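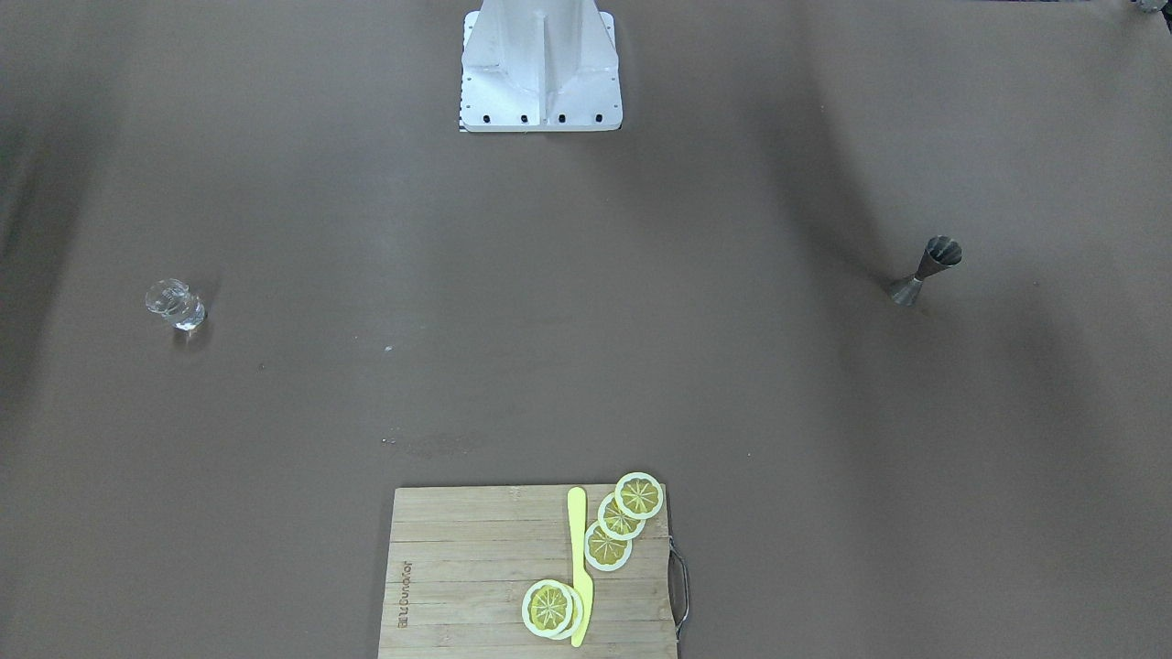 A reader wrote in after my last post to say that lemon has no place in iced tea, and that if the tea needs lemon then the tea was made wrong in the first place. I have had that message open for a few days. I think it is half right.

Most of the iced tea I grew up with needed help. It was boiled on the stove, left to go dark, and poured over ice while it was still hot. By the time it got to the table it was bitter and thin together, and the lemon and sugar were there to cover that up. If that is the tea my reader has in mind, then I agree.

I stopped making it that way when I moved to Drorton. The water there is hard, and hot tea went cloudy in the pitcher within an hour. I tried filtering, and I tried a pinch of baking soda, which a lot of people swear by. It made the tea smoother and also a little flat. In the end I went over to cold brewing and have not gone back.

The method is dull. I put the leaves in a pitcher, fill it with cold water, and leave it in the refrigerator for 9 hours. Usually that means overnight. Then I strain it and drink it within two days. It does keep longer than that, but by the third day it tastes like the refrigerator.

I have used three teas this year. The first was a black tea from Kultov, sold loose in a paper bag. It is cheap and strong and I like it hot. Cold, it had a taste I can only call dusty. The second was from Schouten, and it came in a tin that I kept and now use for rubber bands. It made a very clear tea, light brown, and it was the one guests asked for. The third is the one I buy now, from a small shop called Jerel on the far side of town. It is a 400 gram bag and lasts me most of a season.

Back to the lemon. Good cold tea does not need it. I still put it in most of the time, because I like it. What I have changed is when. I used to squeeze it into the pitcher, and by evening the whole batch tasted of old juice. Now it goes in the glass, one slice, right before I drink it. The tea turns a lighter color when the acid hits it, and I enjoy watching that more than a grown person should.

Sugar is harder. It will not dissolve in cold tea and just sits on the bottom. Make a syrup with equal parts sugar and water, let it cool, and keep it in a jar. I have seen people use honey the same way – it works, but then you are drinking honey.

I was also asked about mint. I grow some and it has taken over the bed by the steps. I don't put it in tea. I don't have a reason, I just never liked it.

It is getting late in the year for all this. By November I will be back to hot tea and the pitcher will go up on the high shelf. I still have some of the Kultov left for that. If anyone has cold brewed a green tea and had it come out tasting of something other than grass, please leave the name of it and how long you left it in.

39 shares
23 comments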